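How Do You Look After a Pair of Robot Arms?

Have you ever helped somebody pump up a bicycle tire, or clean out a hamster cage? Then you already know quite a lot about looking after a robot. Most of the work is small, and a bit fiddly, and you have to do it again tomorrow.

At the Tokarz workshop there is a table with two robot arms, and their job is sorting packages. The people who work there call it Urari. It's what grown-ups call a "cell," which just means one spot where a machine does one kind of work, with everything it needs close by. Lingyun Lu is in charge of it. She comes in before anyone else, hangs up her coat, and says good morning to the arms (she says good morning to the coffee machine too, so don't feel too special, arms!).

First she wipes the table with a soft cloth. Then she puts the containers in their places. You might think a tray could go anywhere, as long as it's on the table. But imagine somebody moved your toothbrush a hand's width to the left and you had to grab it with your eyes shut. You'd probably get a handful of air! The arms have been taught where to reach, so Lingyun sets each container down carefully, and then she bends low and looks along the edges to see if they're straight.

Next come the grippers. A gripper is the robot's hand, and on these arms it has two fingers that open and squeeze together. Lingyun checks that the fingers are clean, because a bit of dust or a scrap of sticky tape can make a package slip. She gives the little screws a gentle test with a small screwdriver, too. Arms wiggle and stop, wiggle and stop, all day long, and that can shake a screw loose.

Now for the part Lingyun likes best — trying things out. 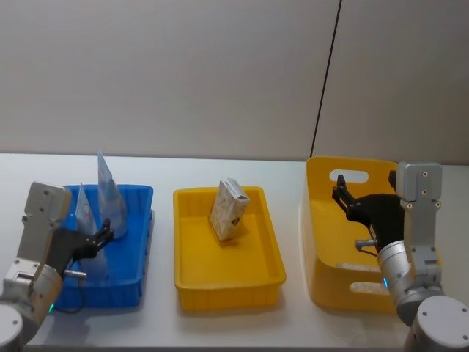
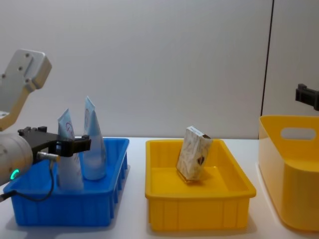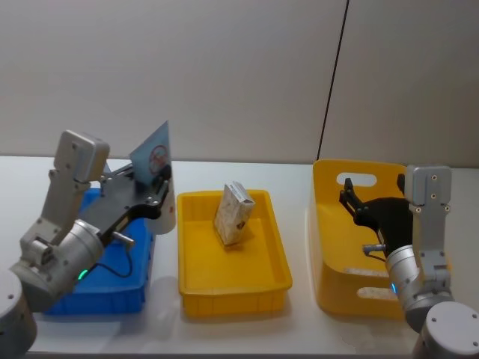 The left arm at the blue container. In the last picture its gripper is holding a pale blue card.

Did you spot the thin black cable near the left gripper? Cables need looking after as well. If a cable is pulled too tight, it can come unplugged when the arm stretches. If it hangs too low, it can catch on something. Lingyun follows it with her finger from one end to the other, with the arm switched off, and feels for any nicks or squashed places.

There are small lights on the arms as well, one green and one blue. Every robot maker has its own code for lights like these, so you have to read the book that comes with your machine. The book for Urari has 143 pages. Tamás Kocsis, who fixes the arms when they need more than a cloth and a screwdriver, has read it from front to back, and he keeps it on the shelf with a bus ticket stuck in at page 64 — that's the page on grippers, and he says he looks at it more than all the others put together.

Soft bags are harder to pick up than boxes. A box stays the same shape when you squeeze it. A bag squashes and bulges, so the fingers have to be set with care: too gentle and the bag drops, too hard and it could tear. Try it yourself with a small bag of rice and only your thumb and one finger. Then try it with a little box. Which was easier?

When everything has been checked, Lingyun writes it all down in a notebook, with the date at the top, so that Tamás can see what was done and what still needs doing. Then she washes her hands and goes to find her coffee.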